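Packing Inserts from Workshop Leftovers
Term project report, Packaging and Materials, Stestholm
Group members: Pei-shan Ho, Afonso Teixeira, Majdi Haddadin
Submitted 12/30/23

1. Purpose

The packing bench at Stestholm ships small glass and metal parts in plain cardboard cartons. Until now the space around each part has been filled with crumpled paper. The paper settles, and parts end up against the carton wall. We were asked to find out whether foam cubes and rolls of wide tape, both already kept at the bench, could do the same work with less material and in a form that a new packer could repeat without being shown twice.

The report covers three questions. Does a foam cube hold its shape after being pressed and released? Can a full tape roll, laid flat, serve as a temporary cup for a cube or a small part while the carton is being made up? How long does each step take compared with paper?

2. Materials

Foam cubes were supplied by Flendar in a mixed bag of colors. Orange was used for all recorded trials so that pieces left on the bench could be seen easily. Edges were used as supplied, with no trimming.

The tape was wide silver-gray tape on a cardboard core. We tested full rolls only. A part-used roll has a thinner wall and is lighter, and in early trials it slid when touched. Cartons were the standard small size from Nirberg. Weighing was done on the bench scale, which had been checked against the reference weight at the start of the project.

3. Method

3.1 Compression

Each cube was placed under a flat 500 g weight and left there for 80 minutes. The height was measured before loading, on release, and again the next morning. Measurements were taken at the center of the top face, because the corners are rounded and give a low reading.

3.2 Roll as a cup

A roll was laid on its side face on the table with the opening upward. A cube was lowered into the opening until it touched the surface below, then released. The cube was then lifted out again. A placement was counted as good if the cube did not touch the rim on the way in and stood upright after release. It was counted as poor if the cube caught on the cardboard or tipped over against the core.

The height of release was not fixed at first. After the first set we required the lower face of the cube to be close to the table before letting go. Results from the first set are not included in section 4.

3.3 Packing

Six cartons were packed with paper and six with foam. The same person packed all of them, alternating between the two methods. Time was taken from the first fold of the carton to the closing strip of tape. Each carton was then turned over by hand through all faces and opened, and the position of the part was noted.

4. Results

Foam recovered well. Most cubes were back to their starting height by the next morning. Two cubes from the bottom of the bag stayed slightly short, and both had a crease when we took them out, so we do not count this against the method.

We recorded 921 placements over the project. The common fault was tipping, which came from releasing too early. Catching on the rim was less common and happened mainly when the cube was turned so that its corners pointed at the core. Lining up one flat face with the packer's own position at the table reduced this.
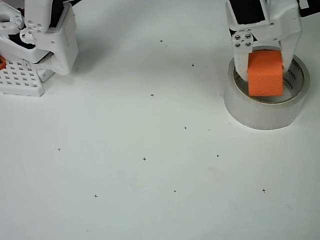

Release height matters more than centering. A cube that starts slightly off center but low in the core will still stand, while a well-centered cube dropped from the rim often does not.

Poppy Crabtree objected that a roll used as a cup is a roll that cannot be used for taping, and that a bench with one roll on it will stop every time a carton has to be closed. Her suggestion was to keep empty cores for the purpose and weight them from below. We agree with the first part. Empty cores were tried briefly and moved too easily, but no weighted core was tested.

Foam cartons took longer to pack than paper cartons for the first three and about the same time after that. In the foam cartons the part stayed clear of the wall in every case. In the paper cartons it had reached the wall in four.

5. Sources of error

The packer knew which method was being timed. Room temperature was not logged. The foam came from a single bag, and another batch may be stiffer. Turning the cartons by hand is not a drop test, and the results should not be read as one. The core diameter was taken from one roll and assumed for the rest.

6. Further work

A second bench roll should be ordered before the method is used daily. Weighted cores should be tested with the same placement rule. Jamie Greenwood has offered the Kang drop stand for use once the cartons for next term arrive. Raw tables are in the binder at the packing bench, behind the supply lists.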